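Asden site, Room 4, glassware and bench check, Sunday, August 19, 2018. Checked by Eugeniusz Cieślak.

- [x] Eyewash runs clear. Tag initialed by someone whose initials are a wavy line.
- [x] Extinguisher in date, still serving as a coat hook.
- [ ] Broken glass bin. Full since the last check, and fuller now.
- [x] Spill kit sealed. The Zeng order finally came.

Three passes out of four is a Room 4 record.

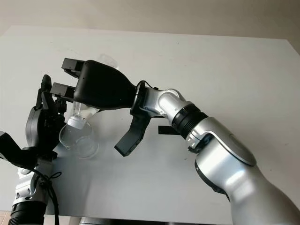 Glassware goes back to the Nimville cupboard at the end of each day, and the log says it does, in one pen, for the whole month. Anything with a narrow neck gets its cap or stopper before it is moved. The round flask has its white one on, so I've ticked that line with a feeling close to joy.

- [x] Flasks capped
- [ ] Shelf labels readable (item 36, open since November)

Recheck when the bin is emptied. I'm not holding my breath.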